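**Acta, grupo de lectura y debate «Poder y ciudadanía»**
13 de junio, local de Ritchie, planta baja

Preside Arūnas Ramanauskas. Asisten 11 personas, 4 excusan. Acta anterior aprobada sin cambios.

**1. Ciclo sobre censura y partidos únicos**

Arūnas resume lo hablado con la editorial Mulus: nos dejan reproducir dos capítulos, citando siempre. Falta que lo pongan por escrito. Debate largo sobre si empezar por la prensa o por los tribunales. Se vota: tribunales primero, la prensa pasa a diciembre.

Se pide que las ponencias no sean un repaso de dictadores. Mejor cómo se vacía un parlamento por dentro, con las leyes todavia en vigor. Una compañera discrepa, cree que sin caras el público no viene. Consta. 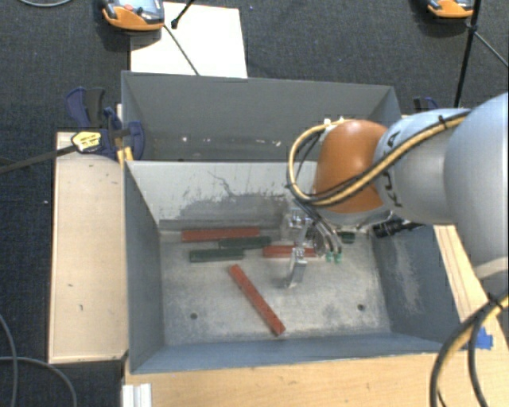
Sobre la ponencia de apertura: máximo 50 minutos y luego preguntas. El texto de Brirnness sobre jueces nombrados a dedo se reparte antes, no el mismo dia como la otra vez.

**2. Dinero**

Quedan 600 euros. Imprenta y viaje de la ponente de Flundau salen de ahí. Nada de catering. Se propone pedir ayuda al distrito; hay quien no quiere dinero público para un ciclo sobre el poder. Sin acuerdo, se aplaza.

**3. Carta abierta**

Borrador sobre la ley de reuniones. Demasiado largo, segundo párrafo fuera. Quitar «tiranía», poner los artículos concretos. Firma individual, no como grupo. Arūnas pasa versión nueva por correo.

**4. Ruegos y preguntas**

Las llaves del local, que las devuelva quien las tenga. Piden actas mas cortas.

Próxima reunión: fecha por confirmar, mismo sitio.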